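# The Small Drawer by the Door

My mother kept everything in one drawer. Rubber bands, the spare key to the neighbour's shed, birthday candles burned down to stubs, a tape measure from a hardware store that closed before I was born. It stuck in humid weather and you had to lean a hip into the cabinet to get it moving, and I can still hear the squeal it made. When she moved into her apartment in June, it was the one piece of furniture my brother and I squabbled over (he won, and I have mostly forgiven him).

So I suppose I came to this subject with a soft spot already in place. Small storage - the boxes, single drawers and little cupboards that sit on top of other things - is having a good year. I've spent the better part of the fall visiting people who make them, mend them, repaint them and stack them on every spare bit of counter, and I've come home with more opinions about handles than I ever thought I'd have.

My first stop was Brollance, a narrow shop with a very steep set of stairs, where Fereshteh Najafi sells second-hand furniture no bigger than you can carry out under one arm. She set that rule after a wardrobe went through her shop window, and she's kept to it for years. There were 230 pieces on the floor the afternoon I visited. I know because she was in the middle of stocktaking and made me hold the clipboard.

"People come in for a dresser and they haven't got room for a dresser," she told me, pouring tea into a mug without looking at it. "They've got room for one drawer. So buy one drawer! Live with it for a winter. If you like it, come back and put something on top."

That something on top is where the fun starts. For a long time the thinking was that furniture ought to match, and my aunt's bedroom suite, seven pieces in the same honey-coloured veneer, was the pride of the family. Fereshteh has no patience for it. She likes a dark piece low down and a pale one above, the way you'd wear a light shirt with dark trousers, and she doesn't mind in the least if the two come from different decades. A few scuffs on a painted door are fine by her. She'd sooner sell you a cream cupboard with some wear on it than one that's been sprayed so thick the corners have gone soft.
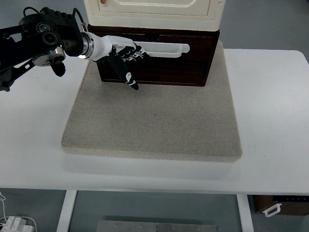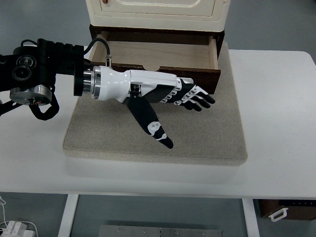 Handles were Kilian Berchtold's department. He runs a workbench called Kallness out of a rented garage, and he fits drawer fronts for people who've bought a nice box and can't stand the hardware on it. I'd assumed a handle was a matter of taste. Kilian gave me a good long talking-to about that, very kindly, with a screwdriver in his hand the whole time.

A knob, he says, asks for a pinch. That's all right on a light cupboard door, where your fingertips can do the work, and it's a nuisance on a deep drawer full of cutlery. A bar lets the whole hand come round behind it. He likes a long one, and he likes it high on the front, where you aren't stooping to find it. For older customers, or anyone with sore knuckles, he'll leave a good finger's depth between the bar and the wood. He keeps a cardboard tray of rejected handles to prove his point, and I tried all of them. The pretty brass ones shaped like leaves were the worst of the lot.

He's fond of a contrast, too. White on dark wood he calls "the porch light," meaning you can find it half asleep on your way to the kettle.

I asked what goes wrong most often, and he said it's the surface underneath. A single drawer weighs very little, and when you give it a tug the whole unit wants to come along for the ride. Put it on something with a bit of texture and it stays home. He sells a mat for this, made by a small outfit named Kütt, but he told me cheerfully that a piece of shelf liner from the grocery store would do nearly as well. I've since cut one for my own hall table and I can report that the drawer has stopped wandering.

Dalia Navickas, who lives two streets over from Kilian and was waiting on a repair when I turned up, has gone further than most. Her apartment measures 419 square feet and she has furnished a good part of it in stacks. There's one beside the bed, one in the kitchen for tea and spices, and one by the front door that holds gloves and dog leads, with a small cupboard on top for the mail she doesn't want to look at. Her rule is that the drawer gets whatever you reach for daily and the cupboard gets the rest. She tapes a felt dot between the two pieces at each corner so the finish doesn't rub, and every so often she takes the whole thing apart, wipes it down and puts it back together in a different order.

"It's like having a new room," she said, "and it takes me less time than the dishes."

I bought a drawer of my own from Fereshteh on the way home. It's walnut, or somebody stained it to look that way, and the inside smells of pencils. So far it holds the spare batteries, a ball of string and one birthday candle. My brother has asked if he can have it.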